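How People Keep the Bread: Storage Habits in Small-Town Households
By Auður Thygesen and Armindo Abreu
17/11/2025
14 min read

4. What households told us about keeping bread

We had expected the questions on buying bread to be the ones people enjoyed, and the questions on keeping it to be the ones they hurried through. The interviews went the other way. Of the 354 households that returned our mailed survey, 170 agreed to a longer conversation at home, and in a good many of those conversations the talk about bags, boxes, drawers and dish towels ran well past the time we had set aside for the whole visit. One couple in Stoloden had kept up a mild disagreement over the paper bag for most of their marriage, and they were delighted to have somebody new to put it to.

4.1 Where the loaf goes first

Most people we spoke with have a first place and a second place for a loaf. The first place is where it sits on the day it comes home, and it is usually out in the open: a board, the counter, a basket on the table. The second place is where it goes once someone in the house has decided that it is no longer fresh, and this is very often something with a lid. What interested us was the move between the two. In homes where one person did most of the cooking, that person made the move, generally in the evening after the dishes. In homes where cooking was shared, the loaf tended to stay in its first place longer, and the people in those homes were more likely to tell us they threw away the heel.

We asked everyone how they knew it was time. Very few mentioned a number of days. They talked about pressing the crust with a thumb, about the sound of the knife, about the smell when the bag was opened. Several older residents of Stoloden said they went by the weather, and would cover the loaf on the first night in a dry spell but leave it out for a second night when it was raining. We have no way of testing this from our own data, though we would dearly like to see somebody do it.

4.2 Wrapping, and opinions about wrapping

Cloth was spoken of with more affection than any other material, even by people who did not use it. Plastic was used most and praised least. Afonso Caldeira, who carried out the March interviews, noticed that people often lowered their voices a little before admitting to the plastic bag, and we changed the wording of the question partway through so that it no longer seemed to be asking for a confession. The answers from before and after that change are reported separately in the appendix, 168 of them in all once the incomplete ones are set aside.

The freezer deserves a section of its own and will get one in a later paper. We will only say that households with children at home froze sliced bread, households without children froze half loaves, and both were quite sure that theirs was the sensible way.

4.3 Baskets

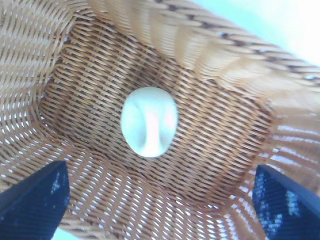
Figure 4. Woven basket, interior from above.

Keeping bread in a basket was an old habit in the families we visited, and it had usually come down from a grandmother along with an opinion about how to do it. People who favored baskets nearly always brought up air. A loaf set on a solid board, they told us, goes soft underneath, and they felt that a woven floor like the one in Figure 4, with its narrow slits between the strands, was kinder to the bottom crust. They also brought up crumbs, in a less forgiving tone. Crumbs find their way into a weave and stay there, and we heard about stiff brushes, about shaking the basket over the back step, and about one aunt who swore by a knitting needle. A folded towel in the bottom was the usual compromise, and some of those towels had plainly been chosen with care.

We do not want to make too much of the basket. It was a second choice in many homes and was brought out mainly when company came. Still, the people who used one every day could describe their reasons at length, and their accounts agreed with one another more closely than those of any other group. Emilian Stoica is now going back over the recordings to see whether the same holds for people who use a crock, and we hope to add his results to the next version of this section.

Contact the authors through the Varkenetti Household Studies office | © 2025 Thygesen and Abreu | Back to top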